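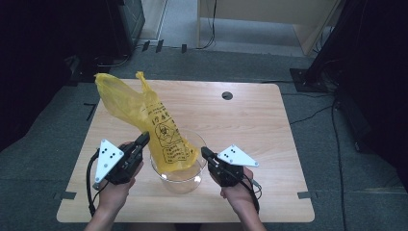 October, after supper

Eleven working days into the new arrangement and I still can't say what my job is. On paper I'm a ward supply and waste technician at Lultdale, same as before. In practice I spend mornings on my old rounds and afternoons at a table putting a yellow bag into a glass bowl and taking it out again with a pair of grippers, so that one day a machine from Norkonance can do it without me.

They call the thing Brundden. The slides had Brundden in a big friendly font. It will "take the unpleasant tasks off our hands," and the woman who presented it said "hands" four times and I don't think she heard herself.

Fine. I don't love biohazard bags. They cling, they twist, the mouth never opens where you want it. If somebody wants to build a machine to wrestle them I won't stand in the door. What bothers me is how they talk about it, as if the bag were the job. The bag is a few seconds. The job is knowing that the end room on the second floor always overfills, and that you don't go in there during a family visit, and that when the night shift is short you check the bins twice. I said this at the meeting and it got written down under "edge cases."

Today was all bags. I had been told the afternoon would be 64 tries and it was 64 tries. By the second dozen my thumbs had opinions. With my fingers I can feel when the plastic is about to slip and I fix it before I've thought about it. With the grippers I feel nothing at all. I watch the bag, squeeze, and hope. I noticed I've started to pinch it in the middle and let the top puff out, which I would never do on the ward, since up there you want the neck flat and the air out. So what is Brundden going to learn, my way or the gripper's way? I asked. The answer was that more data would sort it out. Everything is going to be sorted out by more data. 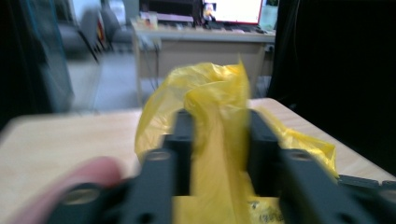
*Bag pinched in the middle, top all puffed up. Afternoon batch.*

To be fair, and I did promise myself I'd be fair in here, the chair breaks are good and my back is better than it was in the spring. The people running the table are polite. They thank me. One of them asked how I fold a cuff on a bag and then really listened, which is more than the last three supervisors managed.

But at lunch the others wanted to know if I was "training my replacement," and they weren't all joking. Two of them have stopped sitting with me, or maybe they just changed their break, I can't tell. The rounds I don't do in the afternoon have to be done by somebody, and no one has been hired. So far that's what automation has changed on our floor: the same bins, fewer of us to empty them, and me downstairs.

I keep thinking of the Boychuk carts. Those were going to free us up too. They came with a ribbon on, they got stuck at the elevator threshold, and for a whole winter we pushed them around by hand. They weigh a lot more than the old ones. They're still in the basement and I still have the badge that says Cart Champion.

Tomorrow is lids, I'm told. I asked whether the lids would be the ones we use or some other ones, and they said they'd check. If they're the other kind I'm going to bring one of ours down in my pocket and put it on the table and see what they say.

Need to buy hand cream. Need to call about the schedule before they give my early shifts away - I want that in writing this time.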